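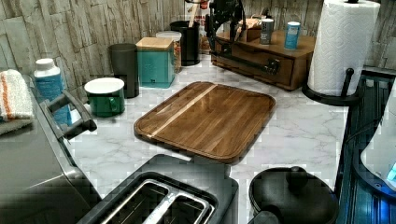 Kitchen Robot Operator and Product Tester, Ruvetti (Vumcombe site)

Part-time, paid hourly, 21 hours a week. Fixed term to the end of February, with a possible extension.

Ruvetti rents out a countertop robot service to small kitchens, break rooms and assisted living apartments. The customer gets an arm, a gripper, installation and remote support under one monthly plan. We are getting ready to offer the second version of the service, called Jomgate, and we need operators to work with it every day and tell us where it falls short.

You will work in our test kitchen in Vumcombe. It is set up like a home kitchen, with ordinary appliances, canisters, mugs and paper towels, and the arm has to work in among them. You will run the arm through short kitchen tasks, some by remote control and some on its own, and write up each run.

What you will do

Set the counter according to the task card before each run. Cards say which items are needed and where they go. Everything that isn't on the card stays where it normally lives.

Guide the gripper by hand controller through tasks such as picking up a canister, moving a mug or placing something on a cutting board.

Watch the runs where the arm works without a controller and press stop when it gets too close to an item or the wall.

Fill in the run log. Each entry has a task number, a result, and a sentence or two in your own words. Please write full sentences. "Failed" on its own does not help the people who read the log. 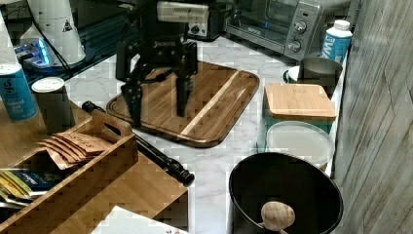 Wipe down the counter and the gripper fingers at the end of a shift, and report any worn pads or loose cables to the shift lead.

Test the customer side of Jomgate as well. This means following the printed setup guide, calling the support line with a real question, and noting how long it took to get an answer.

What we are looking for

You don't need a background in robotics. Our current operators came from restaurant work, warehouse work and a dental office. We do need people who can keep their attention on a slow task, who write clearly, and who will say so when an instruction makes no sense.

You should be able to stand for most of a shift, with breaks, and use both hands for the controller. If you need a stool or a different controller, tell us and we will arrange it. Experience with game controllers or CAD software is useful but not required.

Applicants must be 21 or older and able to get to Vumcombe on their own. There is free parking behind the Powell building, and the bus stops across the street.

Training

New operators get 11 hours of paid training before their first shift. It covers the emergency stop, the controller, the task cards and the log. You will share your first shifts with an experienced operator. 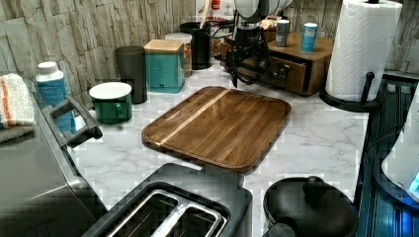 Hours and pay

Shifts are either 8:00 a.m. to 3:00 p.m. or 11:30 a.m. to 6:30 p.m., three shifts a week. We post the schedule two weeks ahead. The hourly rate is listed on the application form and is the same for both shifts. Training is paid at the full rate.

How to apply

Fill out the form on the Ruvetti careers page and choose "Vumcombe operator" from the list. Attach a resume and a short note describing a household appliance you use often and one thing you would change about it. Half a page is enough.

We have three openings. Sioned Gronow, who runs the test kitchen, reads the applications and will call you to set up a visit. The visit takes an hour and includes time on the controller. You will hear from us either way within two weeks of the visit.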